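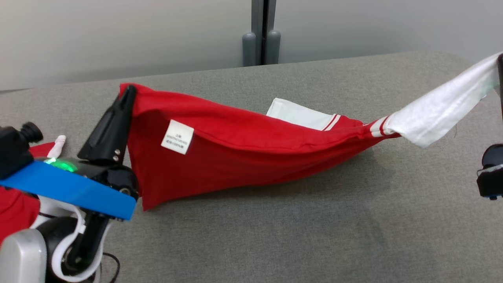
Red garment with white trim, partly inside out, care label showing.

About Umeck

Umeck sorts, turns, folds and packs team clothing for sports clubs, schools and rental suppliers. The work covers jerseys, T-shirts, shorts, track pants, warm-up jackets and socks. We do not wash. Garments reach us from the customer's own laundry or from a laundry under contract to the customer, and they leave us folded, paired and grouped by set.

The company operates from one unit in Zaltomon. It started with a single account, the Bakemau youth league, which at that time sent mixed bags at the end of each season. We now handle clothing for 19 clubs and 8 schools. The catalog lists 1,186 garment types, each with its own entry for color, trim, fiber content and fold pattern. A new type is entered the first time it reaches us and keeps the same number after that.

How a garment is processed

Bags are opened and separated by main color, then by type. Knit garments often arrive partly inside out, with one sleeve or leg pulled through and the other left as it was. These are opened lengthwise until the twist is out of the fabric. The care label is used as the reference point. It is sewn to the inner surface, so a label on the outside means the garment still has to be turned. Label text is read before turning, and the fiber content is compared with the catalog entry. Labels that are missing or too worn to read are recorded as such, and the entry is completed from an earlier garment of the same type.

Striped trim is treated as part of the fold pattern. Where a garment has paired stripes along the side, the fold line runs parallel to them and the stripes on the finished piece face up. White panels and cuffs on dark or red garments are folded inward. Dye transfer in storage is the most common complaint we receive from customers who fold their own sets.

Small items are the main source of sorting errors. A sock can lodge in the leg of a pair of shorts or in a gathered waistband and stay there through several handling steps. 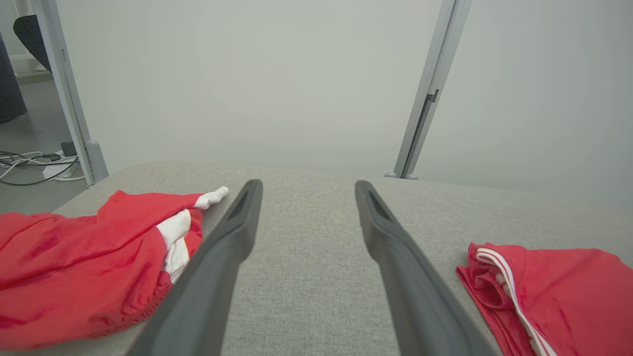
Every pair of shorts and track pants is therefore opened at the waistband and at both legs before folding. Loose socks go to a separate tray for pairing by length, cuff and color. Unpaired socks are held for 15 days and then returned to the customer with the next shipment.

Work surfaces

Folding is done on flat surfaces covered in woven gray fabric. Smooth tops were used in the first year and were replaced. Polyester knits slide on a smooth top, and a sleeve laid straight will drift before the second fold is made. Gray was selected after samples in white, black and tan were compared against the catalog colors. White socks and white trim remain visible on it, and so do navy and red. Covers are vacuumed at each shift change and replaced when the weave begins to pill.

Records and packing

Finished pieces are stacked by size and packed in sets. A packing sheet is enclosed with each set and lists garment type, size and any fault found, such as open seams, lifted prints or frayed cuffs. We do not repair. Garments with faults are packed on top of the set.

Storage between seasons is provided at the Hoekstra building, next to the main unit. Sets in storage are refolded once, in October, along a different line to limit permanent creasing.

New accounts

Prospective customers are asked to send one mixed bag of used, washed clothing. We return it folded, together with draft catalog entries and a price per set. Deliveries are accepted at the side entrance until 4 p.m.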